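Manipulation from Demonstration
Handout 6: Wrist-view data from hand-held grippers
Course notes, Ximena Retamal. Exercises and corrections: Bent Ragnarsson.

6.1 Setting

Handout 5 dealt with teleoperation, where the operator drives the arm and the recorded actions are already in the robot's own joint space. In this handout the arm is left out of the recording. A person carries the gripper by hand, a camera fixed to the tool records the view between the fingers, and the actions are recovered afterwards from the camera's motion and the measured finger opening.

Let o_t be the wrist image at step t, T_t the tool pose in the world frame and w_t the finger opening. The policy predicts a short sequence of relative poses

inv(T_t) T_{t+1}, ..., inv(T_t) T_{t+H}

together with the matching openings. Relative poses remove the need for a shared world frame between the recording room and the robot cell. They don't remove the need for a correct camera-to-tool transform, which must be measured for each tool (see 6.4).

6.2 Objects held between the fingers

Most of the worked cases in this course use boxes and cups. They are convenient, but they hide two problems that appear as soon as the object has an uneven surface. The hairbrush case is used from here on.

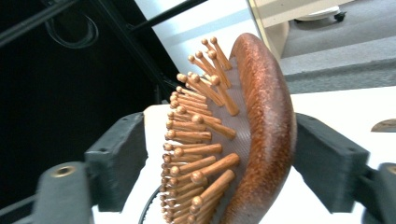
The first problem is contact geometry. With parallel fingers closing on two flat faces, w_t is close to the object width and says little more. With a curved wooden back on one side and rows of pins on the other, the same opening can correspond to several grasps, and these differ in how the object will turn under load. The opening alone can't separate them. The image can, provided the policy is trained on enough grasps to have seen the difference.

The second problem is occlusion. A held object near the lens hides much of the workspace, and the pose tracker is left with whatever background remains. Repeated fine structure such as pins or bristles is a poor source of features: neighbouring elements look alike, and matches slip from one to the next. Worse, features on a firmly held object move with the tool. If they are accepted as background, the estimated motion is pulled towards zero.

6.3 Masking

The usual remedy is to mask the fingers and the held object before tracking. A fixed mask is enough for the fingers if they travel little. The object mask has to be computed per image.
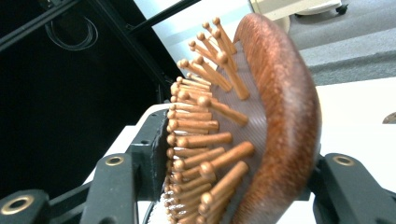 In the Hamby set, prepared by Chaiwat Ongart, 600 demonstrations were tracked twice, with a finger mask only and with finger and object masks. Tracking was lost in 38 of them under the first condition. Most losses fell in the interval just after closing, when the object filled the view and the tool was being turned. Motion blur adds to this – slower turning helps, but it also changes the distribution of actions the policy learns.

6.4 Notes on calibration

Calibrate after every change of fingers. Don't reuse a transform from another tool of the same design. Check the result by rotating the tool about a fixed point and plotting the residual.

Exercises

1. Show that an error in the camera-to-tool rotation doesn't cancel in the relative pose.
2. Using the Hamby tracks, plot w_t against time for the hairbrush grasps and mark the closing interval.
3. Retrain the baseline with 400 demonstrations and compare both masking conditions.

Solutions to Prasanna Seneviratne by Tuesday.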